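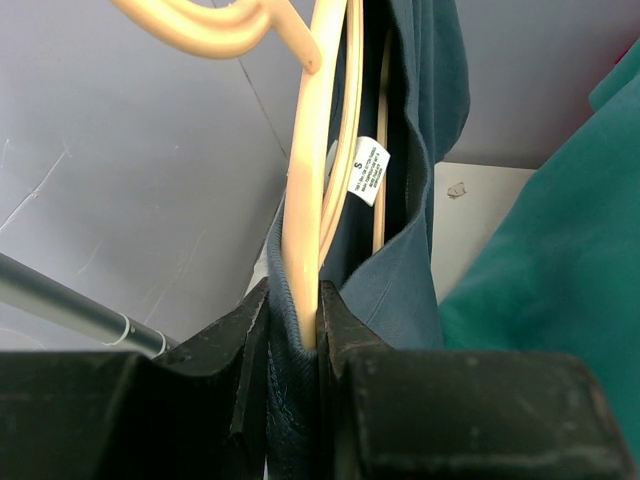 Issue 17, page 6

How a sheep's coat becomes your sweater

Take a sweater that is made of wool and look at it from very near. You will see small loops, many rows of them, and every loop holds the hand of the loop next to it. Now pull a little on the cloth. It gets wider. Let it go, and it comes back. A cotton sheet cannot do this so well. In these pages we will find out why, and we will begin with the sheep.

A coat that grows

Wool is the hair of a sheep, but it is a special kind of hair. Your own hair is quite smooth. A wool hair is bent in small waves, like a road in the mountains. These waves are called crimp. When many wavy hairs lie together, they cannot lie flat, so there are little pockets of air between them. Air that stays in one place is very good at keeping warmth in. So it is partly the air inside the wool that keeps you warm in winter!

If you look at one wool hair under a strong microscope, you will see that it is covered with tiny scales, a bit like the scales on a pine cone. Please remember the scales, we will need them later.

The haircut

Most farm sheep get their wool cut once a year, usually in spring, before the hot days come. This is called shearing. It does not hurt the sheep when it is done with care, the same as it does not hurt you to go to the hairdresser. A good shearer takes the whole coat off in one big piece, and this piece is called a fleece.

Jenő Juhász keeps sheep on the hills above the village of Osska. He does his shearing in April. "The sheep do not like to sit still," he told us. "But afterwards they jump around like lambs, even the old grandmothers." His farm lies high up, at 1,017 meters, and the nights there are cold, so the sheep sleep in the barn for two weeks after their haircut.

Washing and combing

A fresh fleece is not clean at all. There is grass in it, and earth, and seeds, and a yellow grease which is called lanolin. The lanolin helps to keep the rain off the sheep. People wash it out of the wool with warm water and soap, but they do not throw it away. It goes into hand cream and lip balm. Maybe there is some in your bathroom.

When the wool is dry, it must be combed. This work is called carding. In old times it was done with two flat brushes full of small wire teeth, and often it was the job of the children in the evening. Today a mill has large rollers with the same kind of teeth. After carding, most of the hairs point the same way, and the wool looks like a soft cloud.

Twist, twist, twist

Try this at home. Take a small piece of cotton wool and pull it slowly apart. It breaks easily, doesn't it? Now take another piece and twist it between your fingers while you pull. It becomes a thin string, and it is much stronger. You have just made yarn!

Spinning is only this: pulling and twisting at the same time. The first tool for it was the spindle, a stick with a round weight on it. Later came the spinning wheel, and then the machines. The old Fekete mill, down the river from Osska, has one machine which spins 200 threads side by side. It is so loud that the workers wear ear protectors and talk with their hands.

One thread can be twisted together with another one. Then we call it two-ply yarn. Find a loose end of knitting yarn and turn it backward – can you see how many threads it is made of?

Color

Wool drinks color very well. Long ago people cooked it in big pots with plants. Onion skins give yellow and orange, and the root of a plant called madder gives red. For blue they used the leaves of woad or indigo. If you want a blue-green, you can dye the wool yellow first and then blue on top.

Loops

Now the yarn can be knitted. In weaving, the threads go straight over and under each other. In knitting, one long thread makes loop after loop, and each row of loops is pulled through the row before. The loops can open and close a little, and for this reason knitted cloth stretches.

Why did my sweater shrink?

Do you remember the scales? In hot water, with soap and a lot of rubbing, the hairs move around and their scales catch on each other. They hold tight and do not let go again. The cloth becomes thick and small. This is called felting. Some people do it on purpose, to make hats and slippers. So wash wool in cool water, do not rub it, and dry it flat on a towel.

Words to know

Crimp – the small waves in a wool hair
Fleece – the whole coat of one sheep, cut off in one piece
Carding – combing the wool with small teeth
Ply – one of the threads that are twisted together in a yarn
Felting – when wool hairs lock together and the cloth becomes thick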